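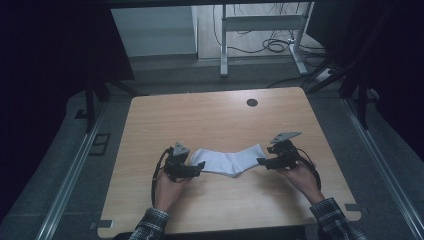
Socks, one by one

In January I decided to learn folding socks properly. For many years I made them into a ball, the way my mother did, and the elastic became tired very quickly. My neighbor Karine Lemieux told me that a sock should lie flat before anything else happens to it. I did not believe it would matter, but I tried.

My steps are now these. I put one sock on the table, never on the bed, because the bed is too soft and the fabric moves. I take the toe and the opening and pull a little to both sides. The middle always wants to bunch, and a white sock shows every crease. Then I lay the second one on top, fold the toe to the center, fold again, and stand the small packet in the drawer.

A light tabletop is not the best for white socks - I see the edges better on something dark. But I like my table for its rounded corners, so the sleeves of my flannel shirt do not catch there.

The first evening I did 12 pairs and it took me the length of a whole radio program. Now I am faster. Clem Kerslake wrote me that he folds only in three and never pulls. Maybe he has better socks than I have.

What I still can't solve is the single ones. I keep them in a paper bag behind the door, and every month I look through it with hope. Last time I found one match - gray, with a hole in the heel.

Next time I will write about the towels.

Search this blog Enter keyword Go

Contact | © Nermin Baysal | Back to top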